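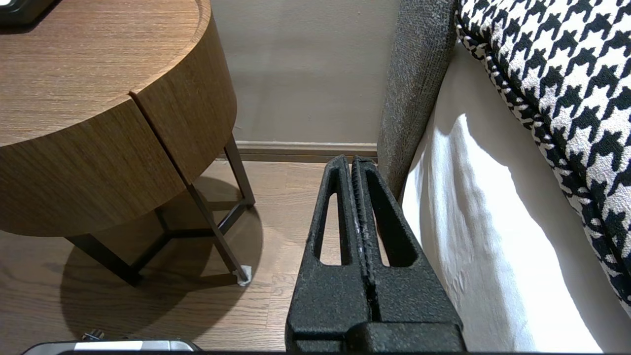

04/08/2022

**From the guest rooms at Pratstead**

Dear friends and returning guests,

Spring has been kind to us up here on the Bistow road, and the upstairs rooms are nearly ready for you. I promised in the October letter that I would write more about the bedside tables, which I'm sure most of you have forgotten and a few of you have been waiting on (you know who you are!). So pour yourself something and settle in, as I have opinions about bedside tables.

The old ones were square, and every one of them had a corner at exactly shin height. This year we went round. The one by the bed has a wood body with a lovely fine grain running sideways and slim dark metal legs, and I bought it at Vieira for $233 after walking past it three times and telling myself I was only there for lamps. It's just big enough for a book, a glass of water and your spectacles, and you can get a dust mop under it without moving a thing, so cleaning day has become almost pleasant.

Then there is the smart speaker. I was against it, I will admit, and I was outvoted by my own family over Sunday-style pancakes. But I have come around to having music while I make the beds, and a good many of you asked for something to play the ball game on.
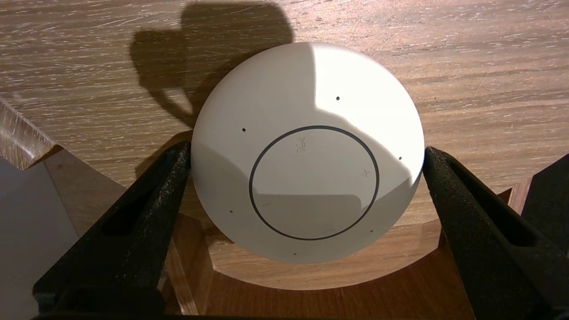
*Top of the speaker, with the crossed-out microphone and the plus sign.*

The markings are rather faint, so if your eyes are anything like mine, you may want the lamp on the first time you look for them. The little microphone with the slash through it is the one to remember if you'd like the thing to mind its own business overnight. We'll put a card in the drawer with large print on it, and you're welcome to unplug the speaker altogether and tuck it away in the closet. My feelings won't be hurt in the least.

Now, the cords. I spent the better part of a rainy afternoon on my knees with a roll of ties from Platard (a pack of 200, and I do believe we'll be using them until I retire) and I'm still not satisfied. The outlets in this house were put rather high on the wall, and anything you plug in has a good long way to travel before it gets to the floor. 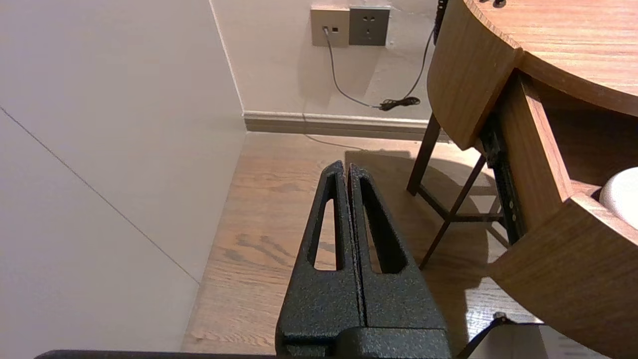
*Gray cable coming down from the wall plate to the coil by the baseboard.*

What I'd like is a narrow channel along the wall, painted to match, and I have one on order. Please do leave the coils as you find them for now, and if your phone charger won't reach, ask at the desk and we'll lend you a longer one.

And yes, the telephone is staying! Every year somebody suggests we do without, and every year I think of the evening the cell signal went out across half of Bistow. It's a proper corded one with buttons you can press, and the round side table with the raised rim seems to have been made for it.
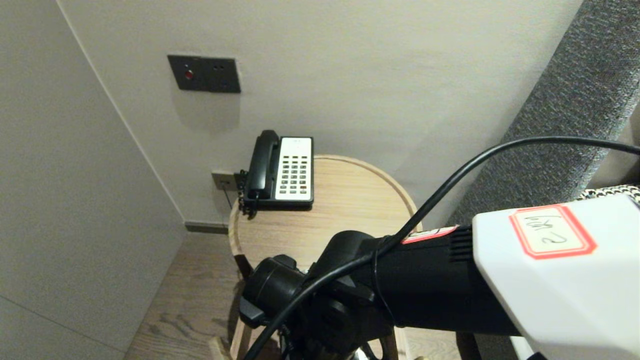
Arlo Begay wrote to say he hopes we never take the phones out, as he likes to call down for breakfast without hunting for his glasses first, and he added that "a handset you can hang up is one of the last real comforts." He would also like a second pillow, and he shall have it.

If you have thoughts of your own about what belongs beside a bed, send them along with your booking. Room 2 is open from the middle of the month, and there's still space for those of you who like the quiet end of the hall.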